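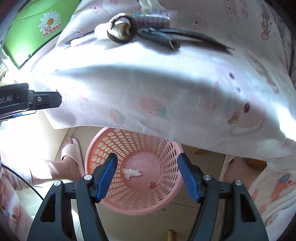 Printed table cover in place, with the pink basket on the tile below its hem.

Bruvik Table Cover, Strawberry Print: Review
Jul 18, 2022

The Bruvik is a white fabric cover with a pastel cartoon print, sold by Illora in one size. I bought it in December for a side table that collects hair ties, pens and small packets, and it has been in use since.

Size and drape. The long side measures 168 cm after the first wash, which matches the label. The short side is 106 cm. On my table the cloth hangs well clear of the tile, leaving space to slide a round plastic basket partway under. The hem has a single row of stitching. Two threads have worked free at one corner and were trimmed.

Surface. The weave is tight enough that a pen tip does not catch. Small round items still roll on it, so a shallow tray is a sensible addition. Fold lines from the packaging needed a medium iron on the reverse side. They did not come out in the wash.

Print. Strawberries, cartoon faces and brown bear-like figures, in pale tones. In strong daylight the lilac and pink wash out considerably. The leaves and the darker eyes hold up better. Buyers who want a saturated pattern should look at the Pangaribuan version, which is heavier and costs more.

Care. Machine wash at low temperature, up to 2 cloths per load according to the leaflet. Drying on a line took an afternoon. I have not tested a tumble dryer.

Verdict. Accurate dimensions, adequate stitching, weak color in bright rooms. Suitable for light use.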